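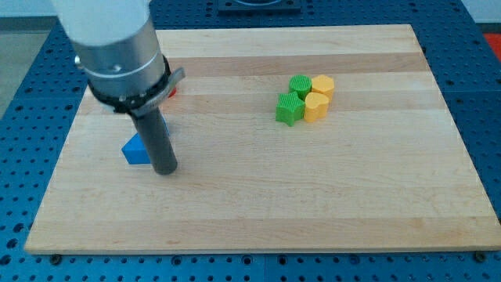

24 Aug 2022

Glue creep again. Bohdana Karpenko came back from the Clandgate meeting with a printout from Rekside saying their new crosslinked wood glue "does not creep under normal service loads." I've read that sentence four times and I still can't tell what normal means, or service, or what they'd call creep. There is no load given. There is no temperature. There is a photo of a table.

So before anyone orders a drum of the stuff I want our own numbers, even if they're rough ones.

What I set up this week: lap joints in hard maple, 16 pairs, same board where I could manage it, planed the same morning they were glued. Half with the Rekside glue, half with the plain yellow we've used forever. Clamped overnight, left a week on the shelf, then a knife line scribed across each joint so any slip shows as a step. Hung in the warm cupboard with a weight on each. I read the step with the loupe that has the scale in it.

First readings, after 24 hours: nothing on either glue that I'd swear to. Two of the yellow joints look like they've moved a hair, but I scribed those two last and my knife was dull by then, so the line is fat and the reading is mostly opinion. Bohdana thinks she can see it. I think she can see it because she knows which ones are yellow. Next reading gets done with the labels taped over.

Things I don't trust so far:

- The cupboard. The thermometer on the door and the one on the back wall disagree, and the back one is nearer the heater. The Rekside pairs went in at the front because there was room at the front. That's bad planning and it's mine. Swapping half of them tomorrow.
- The weights. They're the old cast ones from Flirnside and the stamped numbers are optimistic. Need to put each one on the scale and write the true figure on masking tape.
- Moisture. I took meter readings on the boards before gluing but not on the offcuts, and three of the pairs are from offcuts.
- The maple itself. One board had some curl in it and I used it anyway. If a joint from that board behaves strangely I'm not going to learn anything from it.

On the printout. They quote a shear figure of 2,428 and leave the units off the table, though the text above it talks about psi, so I assume psi. Fine. But the shear test is a quick pull to failure, and that tells you almost nothing about a joint sitting under a steady push from a bent lamination for ten years. A glue can be very strong in a fast pull and still ooze along like cold toffee. Our yellow does well in a fast pull too, and we all remember the Orellana chair backs. Those passed every test we gave them in April and by the end of summer you could feel every glue line with a fingernail.

(To be fair, some of what we felt on the Orellana chairs may have been wood movement and not glue at all. The layers weren't all cut the same way, and if each one shrinks a different amount you get ridges whatever you stick them with. We never cut one open. We should have. There's one left in the loft, I think, under the dust sheets.)

Bohdana's argument for switching is the open time. She wants the extra minutes for the wide bent pieces, and I agree that's worth something – the last big glue-up was a scramble and we had a starved joint at one end. But a slower glue usually means longer in the clamps, and we only have the one form. If the form is tied up for two days at a time we lose more than we gain. The printout says "fast return to service." It also says "extended assembly time." I'd like to meet the person who wrote both of those on one page.

Other option is urea resin, the powder kind you mix with water. Doesn't creep to speak of, sands clean, and makes you wear a mask and throw out whatever you didn't use. We stopped using it mostly out of laziness. I've put a can on the list so there can be a third set of joints, which makes the comparison a fairer one than new glue against the glue we already know is poor at this.

Price, while I'm at it. The Rekside offer only makes sense at the 3,000 order level, in dollars, and shelf life is listed as "up to" a year. We'd still be scraping the bottom of it long after that. Asked for a small pail at whatever the small pail costs. No answer yet.

Read this evening before locking up: same as the morning, except that pair 11 has let go completely. It's a Rekside one. I'd love to make something of that but the face is shiny with hardly any wood fiber on it, and it's one of the offcut pairs. Looks like a dry joint to me, probably my spreading. Kept both halves and bagged them. It stays in the record as a failure, with a note, and it doesn't get quietly replaced.

To do:

- weigh the Flirnside weights
- swap front and back in the cupboard, note the time
- tape over labels
- sharpen the marking knife before scribing the resin set
- get the last Orellana chair down and saw through the back
- ask Rekside for the creep test itself, load and temperature and hours. If they send the table photo again I'll take that as the answer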